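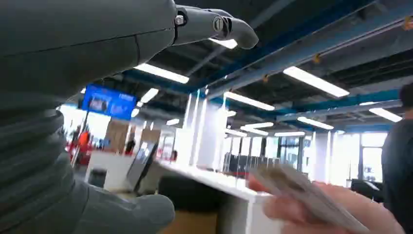

Robotic hand on the left, small stack of cards or papers in a hand on the right.

Walk-round checklist, student Model UN conference, Kosturia building
Jolanta Rutkowska
Sat 2 December

Done before doors. Comments typed up on my phone between rooms so excuse spelling. OK = fine, ACT = needs someone today, LATER = goes on the list for next time.

MAIN HALL (General Assembly, opening and closing)

Capacity notice displayed – OK. Says 462 seated. We are well under.
Fire exits, left side – OK. Both open from inside, bars not stiff.
Fire exits, right side – ACT. Flag stands parked across the rear one. Moved two myself, the rest are heavy. Must be clear before delegates are let in, and must stay clear after the flag parade too.
Aisles – OK, but chairs creep. Chairs of each chamber to look back down the aisle after every break please.
Stage steps – ACT. White edging tape lifting on the second step. Anyone in heels will catch it. New tape is in the green crate.
Lectern – OK. Bit wobbly, not dangerous.
Mic cables – ACT. Taped along the front, not taped where they cross to the sound desk. Rubber cable cover wanted.
Lighting – OK. House lights half up during speeches, not off. Had this argument in August, not having it again.

GŁOWACKI ROOM (Security Council)

Tables in horseshoe – OK. Gap behind the chairs is tight by the radiator, pull whole thing forward a bit.
Sockets – ACT. Extension lead plugged into an extension lead. Take one out. Laptops can charge at lunch.
Windows – OK. Restrictors on.
Crisis team door – LATER. Opens outward into the corridor and they come through it at a run with their updates. Walk. Told them. Will tell them agian.

UPSTAIRS LARGE (Human Rights, biggest group)

Numbers – ACT. 109 on the sign-up sheet and the room is fine for that, but there are more chairs in here than delegates and they've gone three deep in front of the exit. Stack the spares in the side room, no higher than shoulder height.
Exit sign – OK, lit.
Water jugs – OK. Keep off the table with the projector.
Projector stand – OK. Wheels locked.

UPSTAIRS SMALL (Press, Secretariat office)

Printer – OK. Runs warm, paper boxes shifted away from the back of it.
Kettle – ACT. On the floor. No. Up on the worktop.
Placards and spare note pads – OK. Could do with a shelf.
Room key – with me or the desk. Not in the door.

STAIRS AND CORRIDORS

Handrails – OK both sides.
Carpet by the top landing – LATER. Ruck in it, building told, they have it down.
Bags – ACT. Suitcases from the coach lot dumped under the stairs. Cloakroom has space, labels at the desk.
Lift – OK. Tested up and down, alarm button answered. Check again after lunch when the trolleys have been through it.

FIRST AID AND REGISTER

First aid box, desk – OK. Plasters low.
First aid box, upstairs – ACT. Couldn't find it. Where it is?? Write it on the whiteboard when found.
Allergy list – OK. Copy with the lunch people from Jalard, they've initialed it.
Sign-in sheets – OK. One per school, grab them on the way out if the alarm goes.
Assembly point – OK. Car park, far side, by the bike racks. Put it in the opening remarks, and say it slowly.
Radios – 2 working, one flat. On charge.

COMMENTS ADDED LATER

Rear exit clear, checked. Step retaped. Cable cover came over with the Fendora sound desk, fitted.
Upstairs first aid box was in the press cupboard behind the banners. Now on the windowsill.
Kettle still on the floor. Going up now.

Related
Delegate arrival times and coach drop-off
Placard printing: what chairs need to send
Cloakroom labels (print sheet)
Closing ceremony running order

Questions about this list: ask at the conference desk
© Kosturia Student Conference
Back to top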